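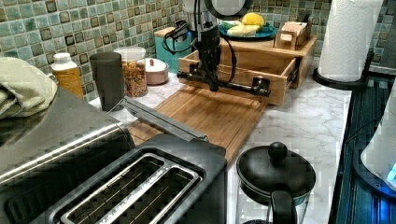 Green and brown tiles, and the wooden drawer open.

Thursday, September 17, 2020

I have been meaning to write about bread for weeks, and every time I sit down to do it the timer goes off and I have to get up again. So forgive me if this one wanders a bit (they all do, I know).

When we moved to Plasterstead I was spoiled for bread. There was a baker at the bottom of the hill who did a dark, sour loaf with a crust you could knock on, and I bought one every other morning and never gave a thought to how it was made. Then in the spring he shut up shop for what was meant to be a fortnight, and the flour vanished from the shelves, and I found myself driving over to the mill at Fustness to queue in the car park for a sack bigger than I could lift. I had never made a loaf in my life that anyone would want to eat twice.

The first starter died. I think I drowned it. The second one smelled of nail varnish and went a peculiar grey, and I kept it going far longer than I should have out of sheer guilt. The third is the one I still have, and I've called it Nomard, for reasons that made sense late at night and which I can't now remember. It lives in a jam jar, it gets fed after breakfast, and on warm days it climbs out from under its lid and makes a dreadful mess of the shelf.

I read an awful lot at the beginning, far too much really. Everyone has a method and everyone is very cross about everyone else's! One website wanted me to take the temperature of my flour. What got me going in the end was an old church cookery booklet that simply said to leave the dough alone until it looked "lively", and I've gone by that ever since. Mine generally needs 12 hours in the cool of the back hall, a bit less if the weather is close, and then a short rest in the basket while the oven gets properly hot.

My flour is half strong white and half whatever Fustness has in, which lately has been a rye they mill quite coarse. It drinks up the water like anything, so I add a splash more than I think I need and try not to panic when it sticks to my wrists. The salt goes in late. I forgot it altogether once in July and we ate the whole loaf with very salty butter and said no more about it.

I took two loaves with me when we had our few days at Swai, wrapped in tea towels on the back seat, and the smell in the car was so lovely that one of them never got there. The other lasted us three days of soup and cheese and looking at the rain. I do think it's better on the second day, when the sourness comes through and it slices without squashing.

The baker has opened again now, mornings only, and I was so pleased to see his lights on that I went straight in and bought a loaf, and came home and fed Nomard feeling like a traitor. I expect I'll carry on with both. In October I want to try one with walnuts and a bit of the honey my sister brings, so if you've made anything like that and have views on when the nuts should go in, do leave me a comment. The timer's just gone again, so I'd better see to it.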